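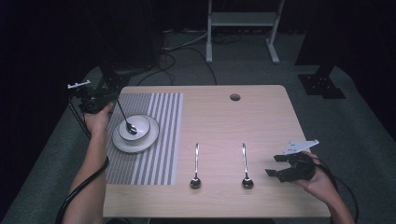 Praltell Striped Placemat

Woven table mat in gray and white, sold singly or in sets. One end of the range is a fine dark gray weave, the other is wide stripes, and this pattern puts both on the same mat.

Details

Brand: Praltell
Pattern: Atamcombe Stripe
Material: woven vinyl over polyester yarn
Shape: rectangle
Sold as: single, set of 3, set of 18
Minimum trade order: 50 mats

Use

The mat lies flat once it has been out of the tube for a day. If the corners still lift, roll it the other way and leave it under a heavy book overnight. It is meant for everyday meals and will take a warm dinner plate. Do not put pans straight from the stove on it — use a trivet.

Care

Wipe with a damp cloth and a little dish soap. Rinse under the tap for anything sticky and dry flat. Not for the dishwasher, dryer or iron. Tomato sauce and turmeric can mark the white stripes if left overnight.

Storage

Store flat or rolled with the pattern facing out. Folding leaves a crease that is hard to remove.

Matching items

The Girkport table runner comes in the same dark gray weave without the stripes. Nwankwo napkins in plain white or slate are sold separately.

Stock and delivery

Sets of 3 ship from our own shelves. Sets of 18 are packed to order and take longer — the next delivery from the mill is due in November. Mats can be returned unused in their original tube.

Trade and restaurant orders: ask for Nathalie Robichaud at the sales desk. Fabric samples are free with trade inquiries.

Page updated 12 Feb 2021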